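Home | Diary | Archive | Garden stuff | Write to me

August 8, 2023

Sore shoulders again, and I've only got myself to blame. I stayed on the blue sheet all day when I'd promised Yu-na I would swap over to cups after lunch. But I was getting good at it! You know when your hands finally stop arguing with you and you don't want to let go of that? I was at 338 good ones by the time I stopped, and the target for this task is 400, so tomorrow should finish it off if nothing breaks.

The sheet is a pest. A cup is a cup every time you pick it up, but this thing lands in a new shape on every single try, and of course that's why they want so many examples of it. If I always grab the same corner from the same side, the model learns my one trick and then falls over the minute somebody drops the sheet a different way. So between tries I scrunch it, fling it, fold it badly, whatever I can think of. Yu-na Han says I fling like someone making a bed in a hurry – fair. 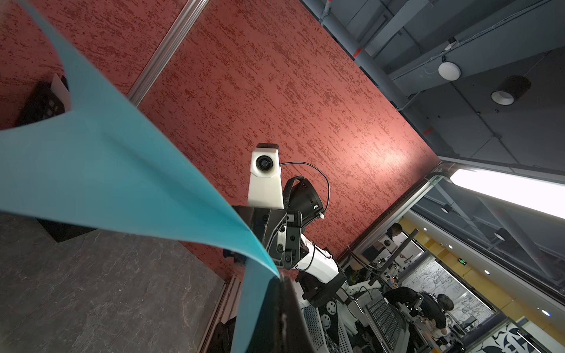
The pinch is what I keep working on. Grab too much and it bunches up into a rope, grab too little and it slides right out when I lift. I threw away 50 tries this morning for sliding, and then Yu-na told me to put half of them back in as long as I'd caught the sheet again afterward. She wants the model to see a fumble and a recovery. I'd been binning those since April (oops). I didn't mention how many.

Wurex sent over the new labeling tool, and I don't love it. It wants a start and an end for every grasp, and it logs me out if I go get coffee. The Drollov one was ugly but at least it remembered who I was. Sent a grumpy note, then a nicer one.

All tasks together, I'm at 817 since I moved to this station. Cups tomorrow afternoon, for real this time. Need to buy hand cream and call Mom back.

Last updated: tonight, after dinner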